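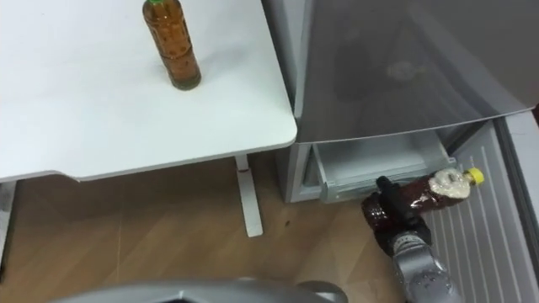
Re: [flimside-kitchen] Lower drawer, tea bottles, and who restocks

From: Bláthnaid Moriarty
To: flimside-kitchen

Answers in line, then the longer part underneath.

> Hi all,
> I went to put my lunch in the lower part of the fridge in 313 and the
> drawer was full of drinks again. I had to move bottles to the table to
> get a box in, and then I wasn't sure whether to put them back or leave
> them out. Do they have to be cold? Also, are the ones with the yellow
> caps the same as the ones with the green caps? I took a green one
> last month thinking it was the plain kind and it was much sweeter than
> I wanted.

No, they don't have to be cold before they're opened. Leave them on the table if you need the drawer. And no, they aren't the same. Yellow is the unsweetened dark one. Green is the lighter one with sugar in it. Both come from Nesudmont in the same carton, so people assume they're the same drink.

> Second thing. The drawer doesn't slide all the way back if there is a
> bottle lying across it, and then the door doesn't close. I found it
> standing open at 8 in the morning. Could we have a rule about this?

I'd like to avoid a rule, but here is how I've been doing it. Bottles go in on their sides, necks pointing the same way, one layer. If you start a second layer the top ones roll to the front and catch. Pull the drawer out as far as it goes before you load it. If you try to feed them in through a gap you end up with one crosswise at the back and you can't see it. Then push the drawer in, and close the door after it, and check that it has shut. The seal on the lower door is weaker than the one on the big upper door. I reported that in September and have heard nothing.

> Last thing, who is paying for these now?

The drinks fund. We have $49 in it. That covers the next carton and leaves a little. The order number is 3837 if you're picking up from the front desk, and they do ask for it.

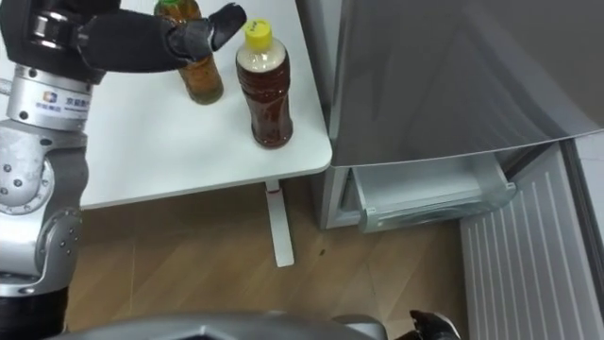

The pickup itself takes a few minutes. Cartons are left behind the desk, usually under whatever has come for Olatunji on the second floor, so you may have to move things. Bring it up in the elevator. Cut the tape along the top only and keep the carton, because Villine takes them back when they come for the recycling. Please don't flatten it first. I did that twice and they wouldn't take it.

Unload onto the table and sort before anything goes in the fridge. The table is close enough that you can work from one to the other without walking. Keep the bottles back from the rounded corner, where people catch it with a hip on the way past.

Half the carton goes in the drawer and the other half stays in the cupboard until there is space. I know it's tempting to put the lot in cold so you're done with it, and that is how we got the open door.

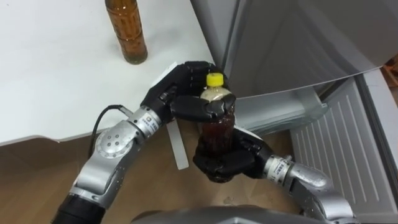 On the question of tea that has gone off, which Flimside management forwarded to me separately, I think most of what people are throwing out is fine. Two full bottles went down the sink last month. The dark tea looks odd through the plastic if you aren't used to it. With the yellow cap on top and that reddish brown underneath, you'll often see a paler, cloudy-looking band just below the neck, and someone decided that meant mold. Check the date first. If the date is good and the cap hasn't been opened, leave it alone. If the cap has been opened and there's no name on it, it can go at the end of the week – I do that round myself, so you don't need to.

Rinse the empties and put the caps back on. Villine has asked for caps on. I don't know the reason but they've been firm about it. 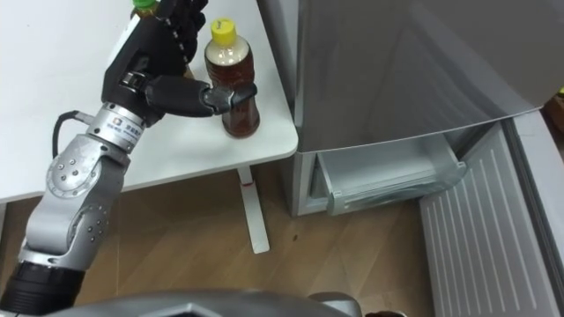
Labels for opened drinks are in the cupboard, left side, with the pen. Put your name on the body of the bottle and leave the cap clear so we can still tell the kinds apart from above. It's the only quick way to do it. When a yellow one is standing in front of a green one on the table, the tea in both is some shade of amber and the cap is what you go by. Stickers over the cap have caused most of the mix-ups, including, I suspect, the sweet one you got last month.

I'm away for the next pickup. If someone can take it, reply to the list so we don't get two people down at the desk. The cash is in the envelope in my top drawer in 313 and I'd like the receipt put back in it.

As for your lunch box, try the shelf behind the upper door. It's taller than it looks.

Bláthnaid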